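Neveck Youth Athletics – Minutes of the May Club Meeting

Present: Anika Kincaid (chair), Xiomara Quintanilla (minutes), Tobias Marchetti, Lyle Whitlock, Tavion Castellanos
Started 7:10 p.m.

1. Last meeting
Minutes read and approved. Lyle asked that "long jump pit" be changed to "both jump pits", and it was.

2. Spring meet
What a turnout! Anika thanked everyone who stayed to rake, time and carry hurdles. We had 50 kids signed up for the sprints alone, and the under-12 relay squad beat Plilmont for the first time in years. Tavion wants the baton drills kept on the schedule all summer, and everyone agreed with gusto.
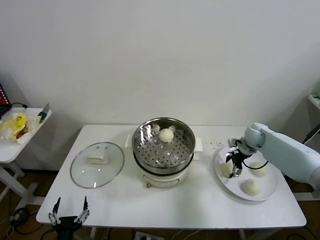
Steamer and buns on the table

3. Track repairs
Tobias walked the 300 m mark with the school's groundskeeper. Lanes 1 and 2 are lifting on the far bend. The school will patch them before summer training starts – great news, and faster than we dared hope. Until then, sprint groups use the back straight only. Tobias will put cones out.

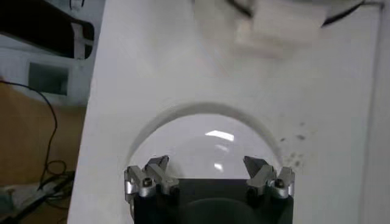
4. Coaching
Two parents have finished their level one course and can now take warm-ups. Xiomara is thrilled to have help with the throws group, which has grown a lot since winter. Lyle would like a hurdles clinic with a coach from Lindqvist Track Club. He'll call them and ask about dates and cost. Agreed to spend up to $300.

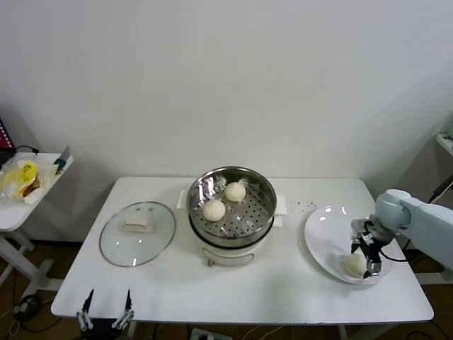 5. Travel to the Plilmont relays
Bus leaves the school lot at 6:45 a.m. Families pay $3 per child, the club covers the rest. Tavion has the relay order nearly settled, with one spot open on the girls' 4 x 100. He says all the girls trying for it are running wonderfully and he'll decide after the next time trial.

6. Uniforms
New singlets are in and they look fantastic! Still short on youth small. Anika to reorder and to ask whether the old ones can go to the beginners' group.

7. Other business
Lyle asked for a club record board by the gate. Lots of enthusiasm for this. Xiomara will dig out the old results – some are still on paper – and bring a first list next time.
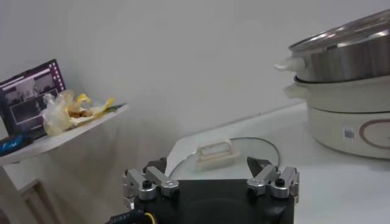

Page last changed: May, 9:40 p.m.

Meeting closed at 8:35 p.m. Next meeting in the school library, same time. Please send items for the agenda to Xiomara.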